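Odlow Play and Learning Resources
Equipment Support: Ticket 813
Subject: Pretend kitchen set, items reported missing and oven door reported stiff
Status: Closed
Priority: Normal
Location: Leron Centre, Room 5

Initial report

The Leron Centre has reported two faults with the pretend kitchen set held in Room 5. The first concerns the contents: staff setting up on Tuesday morning could not match the items on the table with the printed contents card. The second concerns the toaster oven kept with the set, the door of which was said to be stiff and to stop short of closing.

The Centre asks whether the set should be withdrawn until both matters are settled. It also asks for advice on the ketchup bottle, which does not appear on the card at all.

First response

Thank you for your report. The set may remain in the room, but please do not issue it to a group until the checks below have been completed. The toaster oven must stay unplugged throughout. It is supplied for pretend play only and there is no circumstance in which it should be connected to the mains, including for testing.

Please carry out the following and reply on this ticket.

1. Confirm the edition of the contents card. The edition number is printed on the reverse, at the foot.
2. Lay the set out on a clear area of table, with the food and the crockery spread apart so that nothing is stacked.
3. Open the oven and remove anything left inside, including from beneath the shelf.
4. Check the door hinge for crumbs, modelling dough or paper.
5. Report any item that is cracked, sticky or has a loose part.

Reply from the Centre

The card is edition 129. The set has been laid out on the white table in Room 5 and the oven is unplugged, with its lead tied back.

No shelf was found in the oven. The Centre cannot say whether one was supplied. Dried modelling dough was present along the lower hinge.

Second response

Edition 129 has been replaced and should be destroyed. It was written for the earlier set, which had a wooden hob and no oven, and it lists several foods that were never packed with yours. This accounts for most of the differences you have found. The current card is edition 200 and a copy has been placed in the internal post.

The shelf is not a missing part. Shelves were taken out of all toaster ovens before they were issued to rooms, as the wire ends were judged too sharp for younger children.

With regard to the layout, the food belongs on the open side of the oven, where the door can be reached without leaning over it. The plate and the mug should be within easy reach of one another, and the small fruit spread out around them.
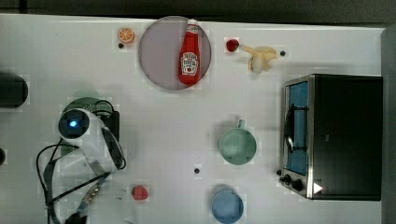 Please note that the layout is a guide to setting up and is not a substitute for the card. Items should be ticked against edition 200 when the set is put out and again when it is put away. Where a group has used the set together with the Farkix tea things from the adjoining cupboard, the two should be separated before either is counted. A number of earlier tickets from the Centre concerned cups that had merely been returned to the wrong box.

On the ketchup bottle, edition 200 allows each room to add grocery packaging of its own, provided that it is recorded on the lower half of the card. A bottle may be kept with the set on the following conditions: it must be empty, it must have been washed and dried, and its cap must be firmly fixed. If the cap can be removed by hand, please withdraw the bottle. Glass is not accepted in any form.

The strawberries should be given particular attention. They are among the smaller pieces and must not be issued to any group that includes children under three. The same rule applies to the orange slice. The banana may be issued to all groups, but the peel should be looked at for splits each time it is cleaned.

For the oven door, please proceed as follows.

1. Soften the dough with a cloth wrung out in warm water. Do not use a knife or scissors.
2. Lift the dough away with a wooden stick or an old toothbrush.
3. Dry the hinge fully and leave the door open for one hour.
4. Close the door slowly by its handle. If it still stops short, do not force it.

Oil should not be applied. It marks the table and is transferred to the play food by way of children's hands.

Reply from the Centre

Edition 200 has been received and edition 129 has been destroyed. The set has been checked against the new card and is complete. The ketchup bottle has been entered on the lower half of the card. It is empty and clean, and the cap could not be turned by hand.

The dough has been removed from the hinge. The door now closes, although it has to be pushed for the last part of its travel. The Centre asks whether this is acceptable.

The Centre further asks whether the control knobs ought to be taken off, a member of staff having raised the possibility that they could be pulled loose.

Third response

Slight resistance at the end of the travel is normal for this oven and no repair is needed. Should it become worse, please reopen this ticket. Repairs to the door are carried out by Kocabaş and the oven would have to be collected, so an alternative activity should be planned for the week concerned.

The knobs should be left in place. Removing them exposes the metal posts behind, and the children make a good deal of use of them in play. Please pull each knob firmly once at the start of every term. If one comes away, withdraw the oven and keep the knob in a labelled envelope.

Cleaning of the set remains the duty of the room. Food pieces, plate and mug may be washed in warm soapy water and left to drain on a towel. The oven must be wiped with a damp cloth only, inside and out, and must never be placed in the sink.

Resolution

Contents: no items missing. Fault attributed to an outdated card. Edition 200 now in use in Room 5.
Oven door: dough removed from hinge. Remaining stiffness within normal limits. No parts ordered.
Ketchup bottle: accepted as a room addition and recorded.
Further action: the Centre is to check its other rooms for copies of edition 129 before the end of September and destroy any that are found.

Set released for use. Ticket closed with the agreement of the Centre.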